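Andbridge Grasp Data Group
Minutes of the weekly meeting, Wednesday, 18 February 2026

Present: Sylvie Girard (chair), the two operators of the morning shift, the labeling team, one guest from Vatis.
Excused: the Clellar office.

1. Minutes of the last meeting

The minutes were approved with one correction. In item 4, "recording speed" must be read as "closing speed".

2. State of the collection

Sylvie Girard informed the meeting that the soft object set now has 60 accepted episodes. The labeling team sent back 11 episodes in which the start of the grasp was missing. These will be recorded again before the set goes to Arsenault for training.

The view from the wrist was discussed. The fingers are very bright against the black cloth-like ground, and the learning system receives little detail from their surface. The operators asked if they may lower the exposure in the middle of a set. It was decided to finish the present set with the same values and to change them only for the next one, so that one set does not contain two kinds of light.

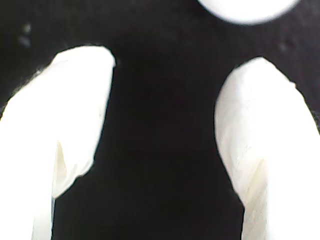 Minutes 7, page 2

3. Open position at the start

The labeling team reminded everyone that each episode must start with the fingers open and nothing held. An object may already be in the view, also when only a small part of it is inside. Such episodes are valid and should not be deleted by the operator. The guest from Vatis asked how the system can learn from an object which is almost outside. Sylvie Girard answered that the approach is a part of the example, and that in daily use the arm will often start from a poor place.

The written instruction still says "object fully in view". Sylvie Girard will correct this sentence.

4. Flat packets

There was a longer discussion about snack packets. The operators find them more difficult than the boxes, mostly when the packet lies tilted and the fingertips come to it near the crimped seal. The opinions were different. One operator prefers to turn the wrist first and then go forward. The other goes forward first and corrects at the end. Both ways are permitted, but the operator must not change the way during one episode.

The labeling team asked for a separate mark for episodes in which the printing on the packet is not sharp enough to read. This was accepted. The name of the mark will be "print unclear". 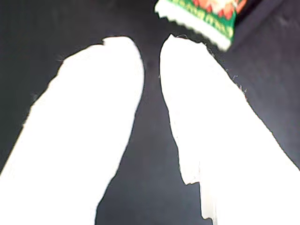

Page 3 of 4

5. Condition of the finger covers

Loose threads are visible on the outer side of the right finger, and the edge of the white material is uneven lower down. The operators do not think that this disturbs the grasp. The labeling team is less sure, because the threads come close to the objects in the picture and an automatic outline may include them. It was agreed to note the condition of the covers at the start of every shift. New covers will be requested from Clellar. Until they arrive the old ones remain in use, and they should not be cut with scissors.

6. Wrapped cylinders and the force of closing

The question was how much an object may be pressed before the episode is counted as damaged. For the cylinder with the cartoon wrapper, the middle becomes clearly narrower between the fingers and the wrapper has sharp folds.
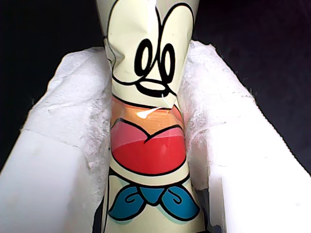

Some members wanted to remove all episodes of this kind. Sylvie Girard was against it. In her opinion the system needs examples of strong closing too, if they carry the right label. After discussion it was decided to keep them with the label "deformed", and to record each wrapped object with two closing forces. The operator writes the chosen force in the sheet before the episode starts and not after it.

7. Actions

Sylvie Girard: correct the written instruction (item 3); write to Clellar about the covers.
Operators: record the 11 returned episodes again; begin the list of cover condition.
Labeling team: add the marks "print unclear" and "deformed" to the tool.

8. Other business

The guest from Vatis asked for a copy of the label list. It will be sent after the new marks are added. The exposure values for the next set will be on the agenda of the next meeting.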